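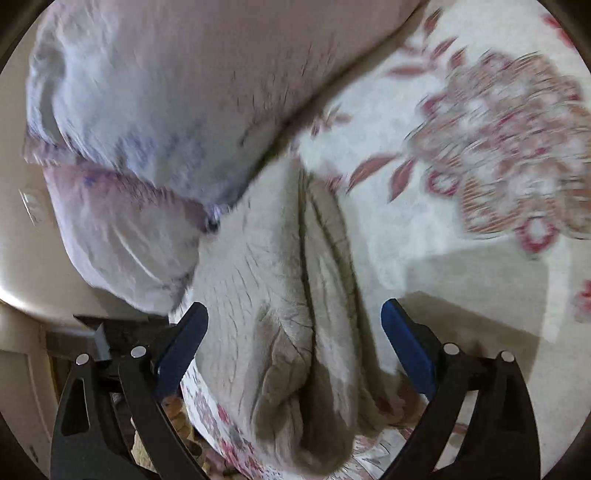

Visit to the Prustden textile sorting hall, open day, Thu 29 August

The open day ran from ten until four, with groups going in every half hour. I was in the second group of the morning with Umut Dağdelen and two people from a church clothing bank who had driven over from the next county. Parking is behind the building, and the sign for it is easy to miss if you come from the highway side.

Prustden takes in used household textiles: bed linen, curtains, tablecloths, towels and some clothing. Most of it comes from collection bins in supermarket parking lots and the rest from hotels that are changing their linen. Our guide was Eylül Öztürkmen, who has run the first sorting line for 4 years. She talks fast and the hall is noisy, so stand near the front if you go.

Bags are opened on arrival and the contents go onto long tables in whatever state they came. A lot of it is badly crumpled, plain cloth and flowered cloth bundled together, and the first job is simply to pull the pieces apart and see what there is. Eylül showed us how she does it. She finds a corner, lifts, and lets the piece hang before deciding anything. Stains and thin patches show up much better on a hanging sheet than on a folded one. Printed cottons are kept apart from plain ones from the start, as they go to different buyers.

After that there are 32 categories. I had expected fewer. White cotton alone is split by condition, and curtains are split by whether they are lined. The category list hangs over every table, but the regular sorters don't look at it much. We were allowed to try a bag each. Mine was mostly pillowcases, and I put two polyester ones in with the cotton. Umut did better than I did, and mentioned it again at lunch.

The second room is for folding and baling. Good pieces are folded by hand and packed in sacks of 40 pounds for the resale shops. The rest is pressed into bales and sold for wiping cloths or fiber. Cengiz Tokgöz runs the press and let us watch one bale being tied. He said damp is his main problem. One wet towel at the bottom of a bag can spoil everything above it by the time it gets to him, and he would like people to close the bags properly before they go in the bin.

There was also a small room with a display on washing and storing fabric at home. The advice on folding fitted sheets was good. The panels on fiber types were too long and the print was small.

Coffee and lunch were in the canteen, soup and flatbread, free with the visitor badge. The shop by the exit was selling sorted remnants by weight. I bought some flowered cotton for lining drawers and a pair of plain curtains that will need hemming.

The whole visit took us just under two hours. Wear closed shoes, and bring a dust mask if lint bothers you. The next open day is in November, and groups of more than six have to book ahead at the front office.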